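Jurnov Hardware Board > Repair and Refurb > Taking a CPU out of an office Dell, and where to put everything

slotpatrol
Posted in December, 9:40 pm
I have a stack of old Dell office towers to strip and rebuild over the winter. Memory and processors come out, get labeled, and go back in whichever machines pass. My trouble is the stage in between. Up to now I put parts on a towel, and last month I mixed up two memory modules and spent an evening sorting it out.

So now everything gets a fixed place before I open a case. Square pockets for the chips, long slots for the memory, all on one gray board standing upright against the aluminum.
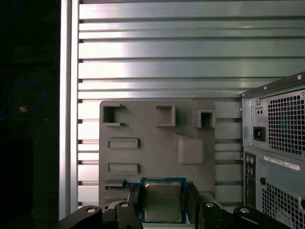 I paid 75 for the plastic and the cutting, and I would do it again. What I can't settle is the order. I have been taking the memory first and then the processor. Does anyone do it the other way?

Preker
Processor first. With the memory still in, you have fewer empty slots to drop a screw into. It also gets the delicate job done while you're fresh.

slotpatrol
I can see that. In these cases the power supply sits over the board, so I'm reaching in past it whichever part I start with. I unplug at the wall and hold the power button for a few seconds, then touch bare chassis metal. The heatsink comes off next, and I clean the old paste off the chip before I lift the lever. 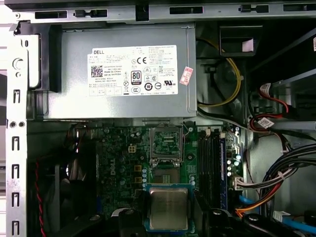 Bohumila Skála
I disagree with Preker on this. Memory first, always. A tall module is in the way of your knuckles, and a socket with no chip in it shouldn't stay open longer than it has to. If you pull the processor first, the pins are exposed the whole time you fight with the memory clips.

Preker
Put the plastic cover on, then. They're cheap. I bought a bag of 50.

Bohumila Skála
If you have covers, fine. Most people with secondhand machines don't.

vrabec_k
Do you swing the power supply out of the way or work under it?

slotpatrol
Depends on the case. If it moves, I move it. For the chip itself I hold two opposite edges and go straight up, no sliding. Going back in is the same path in reverse: line up the notches, lower it flat, let go, then close the plate and the lever. If it doesn't sit level I pick it up and start over.

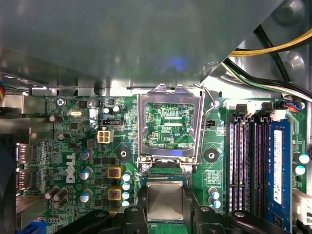 I don't press on it at any point. The lever does the pressing.

I'll try one tower each way this week and write down the times. Covers are on order.

Bohumila Skála
Write down which slots the memory came from too.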